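3.2 Cell layout and daily upkeep

The Irkstead cell is built around two arms that share one table, and most of what we learned about running it came from the table and very little from the arms. Each arm stands on its own base plate, bolted down. We chose drinks as the task family because a single drink asks for so much: soft fruit, slippery ice, thin tools, a cup that tips over at the slightest touch. It is a wonderful stress test for a gripper, and it makes a terrific mess!

The table is covered with a plain brown sheet. We tried a bare top first, and the glare from the overhead lights upset the depth readings so badly that Armindo Guerreiro spent most of February chasing a calibration fault that did not exist. With the sheet in place the same calibration held for 55 runs in a row. The sheet is replaced when it wrinkles or soaks through, and the arms are parked before anyone leans over the table.

Objects go back to their start zones between runs, by hand, using a printed map. The zones are generous - a cup may sit anywhere within 9 cm of its mark - and we like it that way, as the policy has to find the cup each time. Ice is topped up from a freezer under the bench. Fruit is swapped when the skin goes soft, and slices dry out much faster than whole fruit, so they get checked more often.

Gripper care takes up most of the upkeep time. Sugar and juice creep into the finger joints and the opening force drifts upward long before anything looks wrong. Ilídio Barros wrote a short routine, which we call the Ginent check: close on a steel gauge, open, close again, and compare the motor current with the value stored on the day the fingers were fitted. If the two differ by more than 5 percent, the fingers come off and are washed in warm water, dried and greased again. The full job takes about 20 minutes and we now do it without stopping the other arm's controller.

Cables deserve a word too. The gripper cable needs a loop long enough for the wrist to turn freely, but a loop that hangs low will drag through a bowl. We settled the length by running the wrist through its whole range at low speed and watching the slack. After 123 hours of operation we had replaced one cable, and that one had been fitted before we changed the loop.

Figure 4. The Irkstead cell at work, from different cameras.

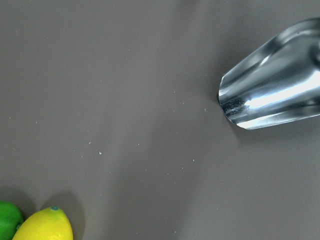
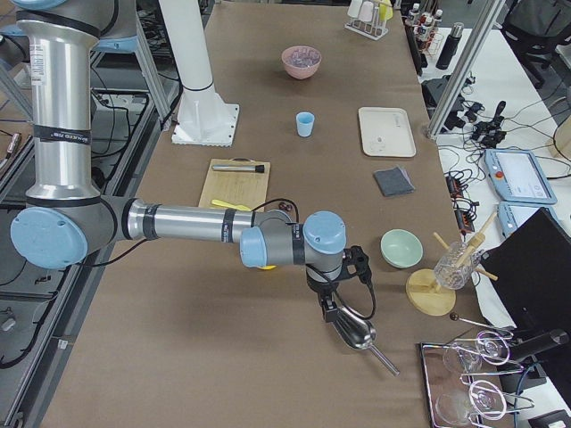
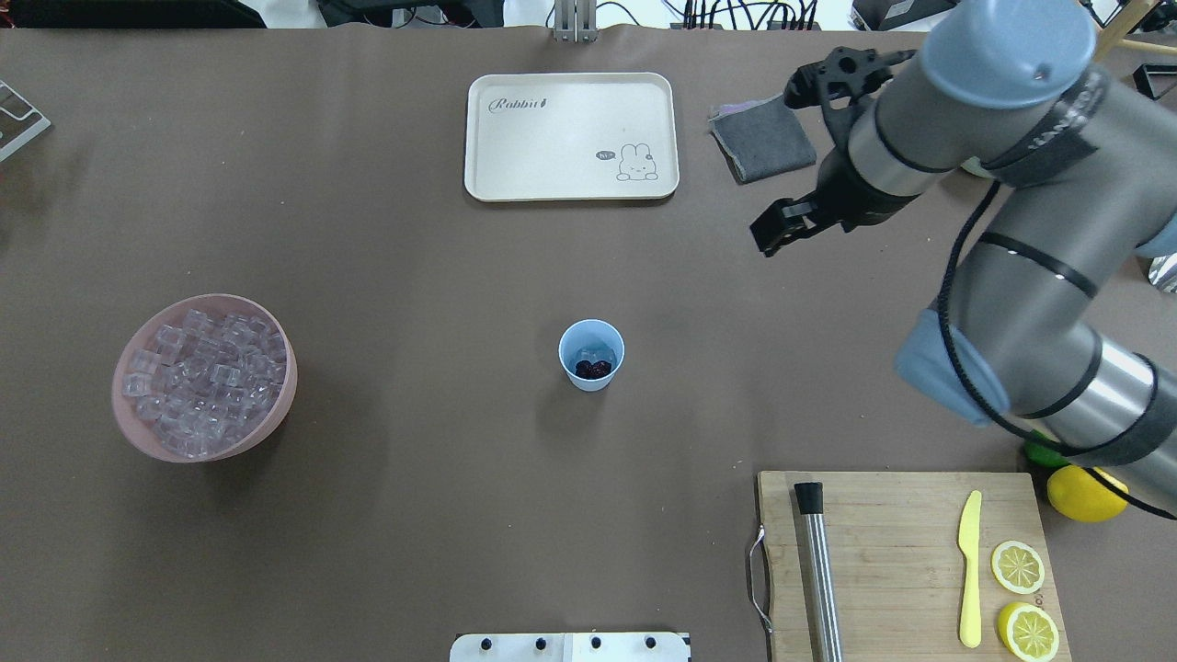
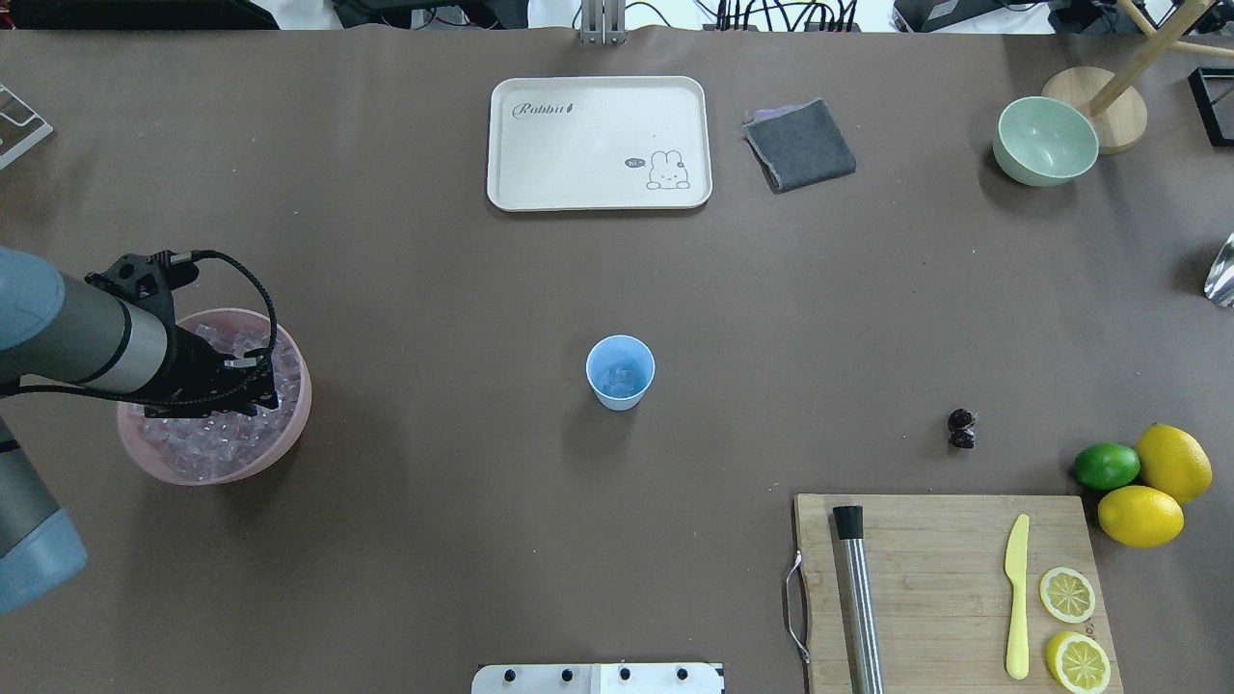 Does the cell have to be recalibrated every time the fingers are washed?
The arm calibration stays valid, but the fingertip offset has to be measured again. We touch the gauge from two sides, save the new offset and do one slow test grasp before normal runs start again.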